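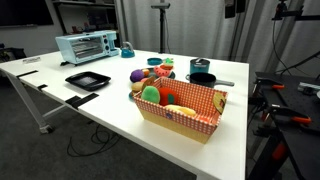
Plush food and gingham basket on the white table.

October 25, 2026
Trellier cardigan, left front. Cast on 57 in the gray Wakumeo, size 2 needles. Rib came out tight, so I ripped back and started again a size up. Row gauge still short against the swatch.
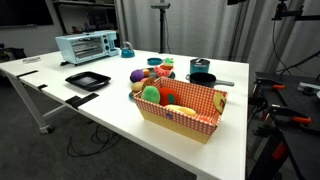 Wound the second skein of Taipe for the button band. Two knots in it, both cut out and spliced. 300 yards left on the cone, enough for both bands and the collar.

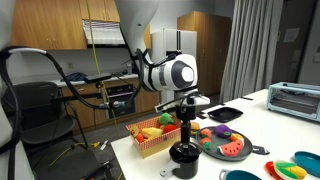

To do
Block the Rakodness swatch overnight and measure again.
Pick up the band stitches three for every four rows.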